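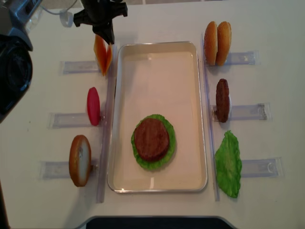 Lettuce goes at the bottom. There, said it. Lettuce, then the patty, then cheese straight on the patty, then tomato, then lid. I will not be moved on this.

Quick one this week as I'm late for a train, but 11 of you wrote in after my August moan about the burgers at Illetti and most of you were wrong. You want the salad on top "so it looks fresh". Looks fresh to who? The lid's on. All you get up there is a leaf sliding about on a slice of tomato, one bite and the lot shoots out the back and down your sleeve.

A leaf underneath does a job. Keeps the juice off the bottom bun for a few minutes, and a few minutes is all a burger gets in my house. Let it stick out past the meat all the way round, ruffly bits and all. Don't trim it. Why would you trim it.

Second thing — get everything out before you start. Everything. Bun halves, cheese, tomato sliced, leaves washed and dried, each in its own spot where you can grab it. I used to do it with the fridge door open and one hand in the salad drawer, and by the time I'd found the cheese the patty was cold and I was cross.

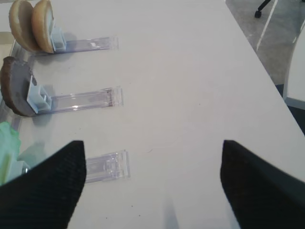
And stand the buns up if you can. Flat on a plate the cut side goes damp, or it does in my kitchen anyway. On edge they stay as you toasted them. My sister-in-law thinks this is madness. She also puts beetroot in.

Cost of doing it my way, nothing. Enden wanted 400 words on sauces and I sent them 1,000 on lettuce, they have not rung back. Sondine do a decent burger, credit where its due, leaf below and no fuss. Fu put it on top and then stab the whole thing with a stick becuase it won't stay up. Well no. It wouldn't, would it.

Sauce another week. Mayo people, please calm down before then.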